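Clirnora grip notes, README

Hello! I'm Darcy Tuhiwai and I put this folder together while comparing two sets of finger pads for hand-held grippers. I started in May meaning to spend one afternoon on it, and now there are 21 recordings and a spreadsheet, so I thought I'd better write down what's what before I forget.

What I was comparing

Two pad sets, which I call Halari and Tindberg after the shelves they live on in my workshop (long story, the shelves have labels from the previous tenant). Both go on the same black finger bases with the same printed markers, so swapping is four screws and a bit of swearing. The Halari pads are the softer of the two and give a fair bit when you squeeze. The Tindberg ones are stiffer and I find them easier to aim, though they do skate on anything glossy if you come in at a slant.

I also tried two lens settings. The wide one shows you loads but bends straight edges like mad, and the wider one still gives you a proper round picture with black all the way round it. I went back and forth on this for ages! My feeling at the moment is that the wide view earns its keep on kitchen jobs, where you want the handle and the fingertips in sight together.

The kitchen table

Most of the recordings use the same few bits: a white microwave, a divided dish with beans in it and a bottle of drink, all on a wooden table with black cloth behind. The microwave is a Midea with a round knob and an upright bar handle. Dull to look at, brilliant for testing, as a bar handle is kind to a sloppy grip and a knob is anything but. 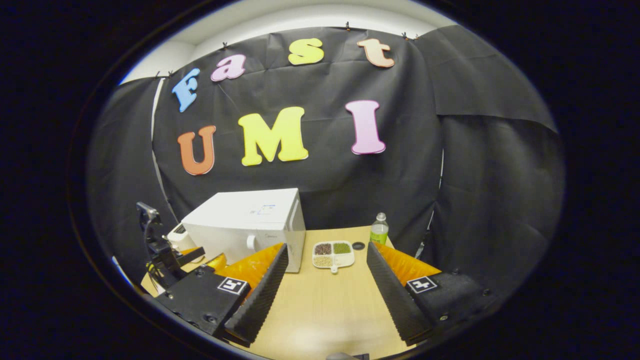
Fast UMI letters on the backdrop, same table in both.

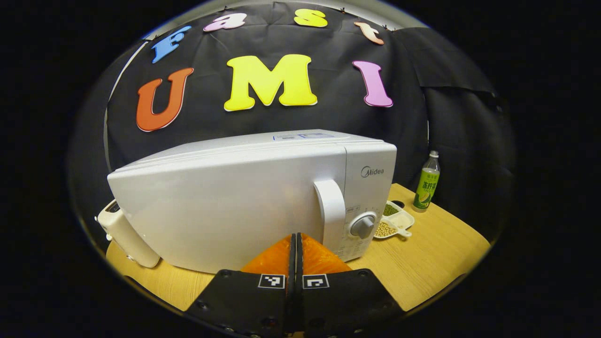 Scoring is simple. I give each go a mark for how soon I got hold of the thing and another for whether it stayed put, and I write a line of moaning if there's something to moan about. The moaning is the useful column, to be frank. If you only read one part of the spreadsheet, read that.

What's in the folder

clips/ has the recordings, sorted by pad set and then by job
notes.csv has my marks and comments, one row per go
markers/ has the sheets I print from, in case you want to make your own
old/ is old, please leave it be

Frames are saved as stills too, 2,000 per recording at most. Anything longer gets thinned out by the script, which takes every second one until it fits. It's crude but my laptop is happier for it.

Things I got wrong

Rows 13 to 28 in notes.csv had the pad names the wrong way round. Fixed on 20/10/2020, so if you grabbed a copy before then, please get it again.

I also printed one batch of markers too small by letting the printer "fit to page" – check that box, it cost me an evening. The tracking sort of worked, which was worse than not working at all, as I blamed the lens for it.

The Ahn controller settings are only in there for the arm trials, which I've barely begun. Don't read anything into them yet. The arm copes well enough with the bar handle and makes a right mess of the knob, but I think that's my tuning and I'd like another go before I put marks next to it.

Using it

Help yourself, for anything you like. If you put a different pad on the same bases I'd love to see your notes, even scrappy ones. Keep the columns in the same order if you can bear to, and put your initials in the last one so I can tell whose moaning is whose.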